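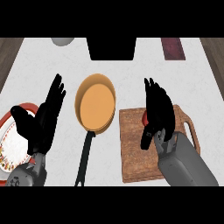

Tzavaras reckons the sim numbers are worthless until we re-seed, same 50 layouts every time and the policy has probably just memorized where the pan goes. Fair. Told him I'd rerun tonight with the layouts shuffled.

August, 11:40 pm

Kitchen env, two-arm policy, Drudeo branch. Pan in the middle, plate on the left, cutting board on the right. Start pose is both hands up, fingers raised, same as the Pretitz runs so we can compare.

Trained on 1682 demos first. Then threw out the ones where the hands collide before any contact, leaves 1388. Retrained, same settings, 3 seeds. Smaller set does better on all of them. Did not expect that, was hoping for a tie.

Failures mostly left hand. Comes down on the plate rim too flat and shoves it. Right hand fine on the food, bad at letting go. Might be the thumb limits, they're still the old ones from the Wernach hand file?? check before blaming the data.

Also the hands render almost flat black from the top camera. Fingers run together, hard to see what's closed and what isnt. If I can't tell then the image encoder probably can't either. Try a lighter material on the fingers, one run only, dont touch anything else.

To do
- shuffle layouts, new seeds, rerun both sets
- thumb limits
- lighter fingers
- write down the filter rule properly, right now it's only in my shell histroy

Shuffled run started, looks ok so far. Going home.

Last updated: August, 11:58 pm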